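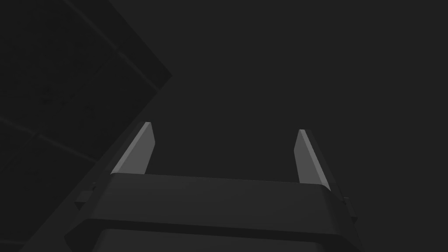 Re: [translators] Glossary for the water manual, what to do with old terms

Thank you to everyone who wrote back in April. I was slow to answer and I am sorry for this. I have now read the whole glossary of the Jarkcombe manual from the first entry to the last, all 1062 of them, and I want to tell you what I found before we decide anything.

The biggest problem is with words that were translated two times. For example, "shutoff valve" and "stop valve" have separate entries, written by different people in different years, and in Danish we gave them two different words. In the English source they are the same part. A reader who has the manual open at two chapters will think she must look for two valves in her basement. I marked 70 such pairs in the shared file with the letter D in the last column. Please do not delete them yet, only look.

The second problem is smaller, but it makes me tired. Some entries have a full sentence as the translation. I understand why we did it, the term was hard and it was late in the evening. But the software puts the entry into the text exactly as it is, so we get a sentence inside a sentence.
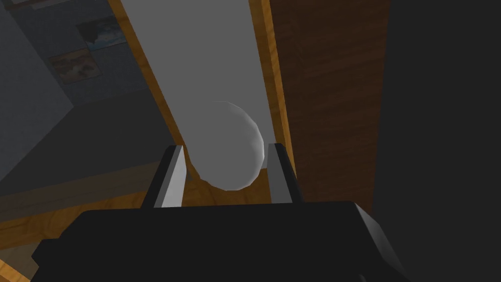
Spyros Panagiotou wrote:

> I would not merge the valve entries so fast. In the Greek edition
> we keep both words on purpose. The plumbers in the north use one and
> the plumbers on the islands use the other, and both groups read
> the manual. If you merge them in the master file, my second word
> is gone and I have to put it back by hand every time Shukla
> makes a new export.
>
> Also, who checks the Danish column now? I still see comments
> there which are signed by Villads, with no reply under them.
>
> Spyros

Spyros, you are right about the export, I did not think of it. Then my proposal is that we keep one entry for each part, and add a column for "also called". The export from Shukla ignores columns it does not know, so your second word stays where it is. Milagros Cuadros tested this with the Spanish file and she lost nothing.

For the Danish column, it is me. I took it over from Villads Kirkegaard and I have answered 50 of his comments so far. The others are mostly questions about capital letters, and I leave them for the end.

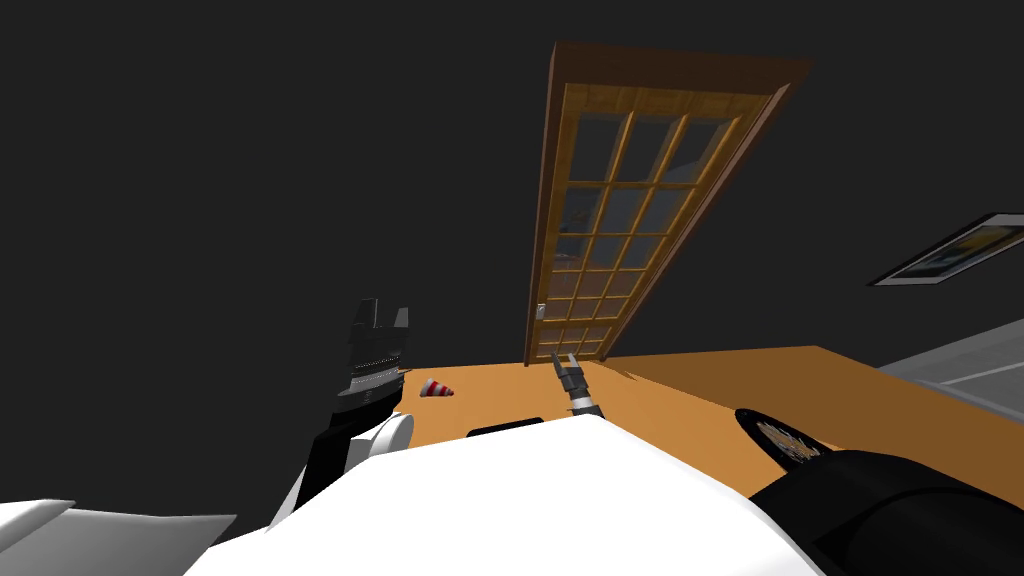
I have also one question to the people who work on the Brotska chapters. The source says "service line" on some pages and "supply line" on others. Is it one pipe or two? On the drawing in chapter four I think it is one, but the text under the drawing speaks of the part "between the meter and the supply line," and then it must be two. I don't want to guess here. Ragnheiður, maybe you can ask the authors, you have written to them before.

If you have objections to the "also called" column, please write them to the list and not only to me. I will start with the letters A to F.

Best regards,
Hrefna Fogh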